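From: Koen Cuypers
To: emblem and alchemy list
Subject: Re: the green lion in the Stomar manuscript

Hello all,

Frans wrote last night:

> I have been through the Stomar copy again and I still can't place the
> green lion on leaf 5. He is eating the sun, as he should be, but there
> is a second, smaller lion under his front paws, and that one is red.
> Has anyone seen the pair drawn like this outside the printed books?
> Flurton's old handlist says "two beasts, common type" and leaves it
> at that.
>
> Frans Peeters

Frans, what a great find, and no, I don't think it's the common type at all! I got out my notes on the Vindari roll as soon as I read this (dinner went cold). The roll has a red lion too, down in the lower border, and he is lying on his back with one paw up. I had always taken him for a bit of filler by a bored painter. Now I wonder if both painters were working from the same lost drawing.

The usual reading, as most of you know, is that the green lion stands for the raw stuff, or for vitriol, and the red lion is where you get to when the work is nearly done. So a red lion under a green one looks upside down. Unless you read the page from the bottom, like a furnace. The heat comes from below, so the red goes below. The little verse beside it would fit that too. I make it "he that lieth beneath shall rise in the fire," though the third word is badly rubbed and I would love another pair of eyes on it.

Stevens dated the copy to 1363, and I have never been happy with that. The sun has a full face with eyelids, and the rays go straight, wavy, straight, wavy, all the way around. I just can't see that as so early. My guess is that the date was copied along with the text from an older book. The ink of the date does match the ink of the verse, for what that's worth.

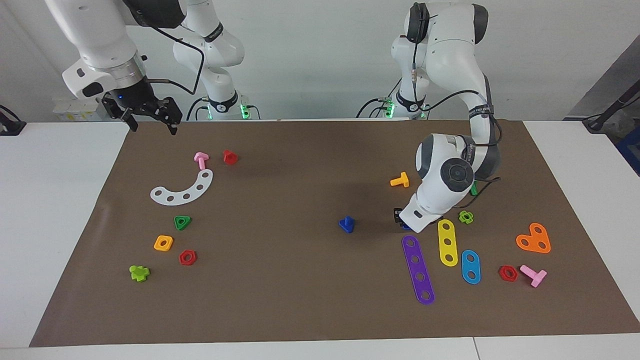
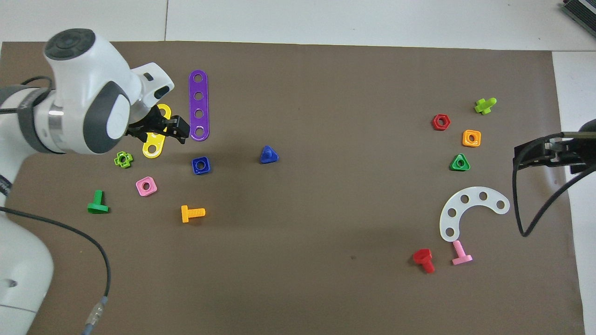

Frans Peeters wrote back off list and is happy for me to pass it on: he agrees about the rays but not about the furnace. If the page went from the bottom up, he says, the dragon on the next leaf should have his tail in his mouth already, and he doesn't, he is still chasing it. He would also like to know if the Vindari lion has a crown. The Stomar one may have had one, there is a scraped patch over his ears.

Well, the Vindari lion does have a crown! Three points, yellow, no gold leaf, and it is slipping off because of the way he is lying. So go and look at that scraped patch with a low light from the side, Frans, please. If you can make out even one point I will be over the moon.

The dragon I can't answer yet. My copy of the roll is poor at that end and the tail runs into a stain.

One more thing for anyone who has Flurton at hand. Item 249 is listed as "lion, with verses, torn." Does it give a size, or say where the thing went after the sale? I have only the first part of the handlist and it stops at item 100.

All best,
Koen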